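How I Wash and Sort a Big Lot of Secondhand Building Bricks

I buy used toy bricks by the tub, mostly the big chunky ones for little hands, and they nearly always come home sticky. Juice, crayon, dog hair, you name it. My friend Setsuko Oda got me started on this when she handed over a trash bag full of them in August, and I've been tweaking my method ever since. It's not hard, but it does eat up an afternoon!

What you'll need

A big sink or a bathtub
Mild dish soap
A mesh laundry bag with a zipper
An old soft toothbrush
White vinegar
A few old towels
Plastic bins for sorting

Step 1: Pull out the odd stuff

Dump everything onto a sheet and pick through it before any water gets involved. Stickers, wheels on metal axles, anything with a battery box — all of that goes in a separate pile and gets wiped down by hand. I once soaked a little train base by mistake and it has never made a choo-choo sound since. Pull apart any bricks that are stuck together too, or the gunk between them stays right where it is.

Step 2: Soak

Fill the sink with warm water, and I do mean warm. Hot water from the kettle can warp the plastic and then the bricks won't grip. I put in a good squirt of soap and 100 ml of vinegar, zip the bricks into the mesh bag, and push the whole thing under. Swish it now and then when you walk past. An hour is plenty for a normal batch, longer if you can still smell somebody's basement.

Step 3: Scrub the bad ones

Most of them will come out fine with just the soak. For the rest, use the toothbrush with a little soap on it and work in circles over the studs, then flip the brick and get into the corners underneath. Crayon takes a dab of baking soda. Permanent marker I mostly leave alone (it's a toy, it'll live).

Step 4: Rinse and dry

Rinse under the tap until there are no more suds, shake the bag hard over the tub, and spread the bricks out on towels with the open side down. Give them overnight. A fan helps a lot if your house is damp like mine.

Step 5: Sort 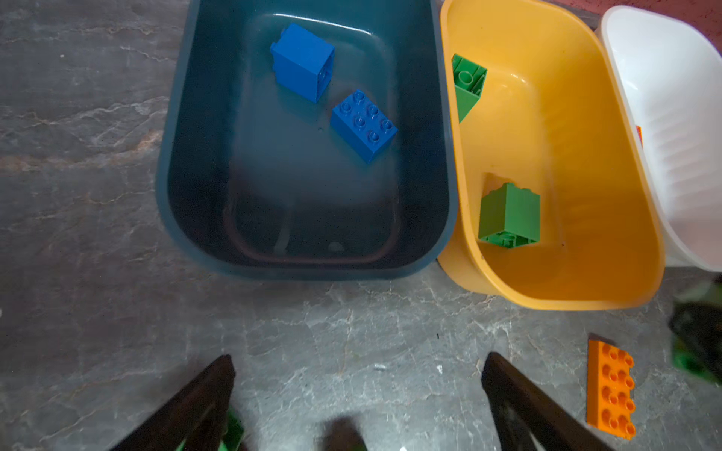 Blue bricks in a teal bin.

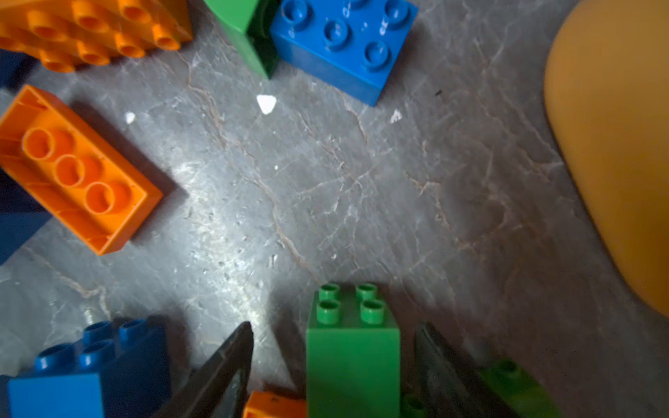 I sort by color first and by size only if I'm feeling ambitious. My biggest lot so far was 200 bricks, and with that many it goes faster if you do one color at a time from start to finish. Grab all the reds, then go back for all the yellows, and so on. Kids are great at this part, by the way, right up until they start building.

Once a color is done, run your thumb around each brick and feel for cracks or sharp chewed edges. Cracked ones go in the trash at my house. Chewed ones I keep if they're smooth.

Storing them

Make sure they're bone dry before you put a lid on anything. I learned that from a tub that went musty over one winter and had to be washed all over again. Low, open bins work best for toddlers, and I keep the spares on a closet shelf in zippered bags with the color written on a piece of tape. If you're passing a set along, toss in a base plate if you have one. They're the first thing to go missing, and I'm always on the lookout for more.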